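# Jestis (grasping method)

**Jestis** is a method for teaching a robot gripper to pick up see-through objects, such as drink bottles and clear food tubs, using pictures from a small camera fixed at the robot's wrist. It was developed by Lorna Swanson and Gregor Shearer as part of the Kumsa project on household tidying. The method is best known for doing well with very little training data, and for the delightfully simple idea at its centre: watch the light move.

## Background

Clear plastic has been a headache for robots for a very long time. Most depth sensors work by sending out light and measuring what comes back, and a clear bottle lets much of that light straight through. The sensor then reports the distance to the floor behind the bottle, or reports nothing at all, and the robot closes its fingers on air or knocks the thing over.

Earlier answers to the problem included spraying objects with a dull coating (fine in a laboratory, hopeless in a kitchen) and training on huge sets of computer-drawn bottles. Swanson had worked on the second approach and found that her models did beautifully on drawn bottles and then stumbled on real ones under an ordinary ceiling lamp.

## How it works

The bright spots on a clear object slide across its surface as the camera moves, while the marks on a floor or wall stay where they are. Jestis makes use of this difference. As the arm comes in, the wrist camera takes a burst of 7 pictures, and a small network compares them and marks every patch where the brightness shifts in a way that the background cannot explain. These patches are joined into a rough outline, and the gripper aims for the middle of it.

A second part of the method, added by Alasdair Mowat, looks for "anchors": solid, non-clear parts that belong to the object. Caps, labels and coloured rings all count. An anchor gives the system one point it can trust, and the outline is then stretched or shrunk to fit. Mowat's addition made a wonderful difference to upright bottles, where the cap also tells the robot which way the object is leaning. 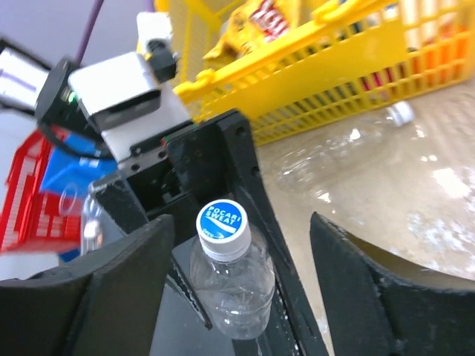 Training data for Jestis is gathered by hand-guided grasping, in which a person steers the arm and the computer stores the wrist view along with the finger positions. The main collection, called Lemen, holds 3,000 grasps and was put together under the direction of Jean Gunn. Gunn wanted the surroundings to be as muddled as those of a real home, so baskets, snack packets and spare bottles were left lying near the target. A held bottle with a white screw cap and a round blue POCARI SWEAT label makes an easy anchor, but a second clear bottle on its side on a pale, shiny floor is a much stiffer test, as the glare on the floor and the highlights on the plastic look so alike in a single picture. Grasps with a second clear object in view are tagged separately in Lemen, and they have become a popular test set in their own right.

## Results

In the first full trial, the robot was given 111 clear objects that it had not met in training, with one attempt at each. It lifted 91 of them and held on until the arm had returned to its starting position. The same arm using depth readings alone managed fewer than half.

The failures are interesting too! Several involved thin tubs that bent out of the fingers after a well-aimed grasp, a fault of squeezing force that has nothing to do with vision. Others came from objects in direct sunlight, where the highlights were so strong that the burst of pictures was washed out.

## Limits

Jestis needs the camera to be moving, so it cannot be used with a camera fixed to a wall or a table. It also slows the final approach slightly while the pictures are taken. Very still, even lighting is awkward for it, as there are few highlights to follow. Glass can be handled, although the Lemen collection contains little of it and the authors advise further training before trying anything breakable.

## Later work

Struan MacKinnon has since built a version named **Jasia**, which keeps watching the highlights after the fingers have closed. A highlight that starts to creep along the surface is an early hint that the object is slipping, and the grip can be tightened a little before anything falls. Jasia uses the same network as Jestis with only the last layers retrained, and it runs on the small computer already carried by the arm.

Gunn's group is extending Lemen with clear bags and cling film, which have no fixed shape and seldom offer an anchor of any kind.

## See also

- Wrist-mounted camera
- Learning from demonstration
- Slip detection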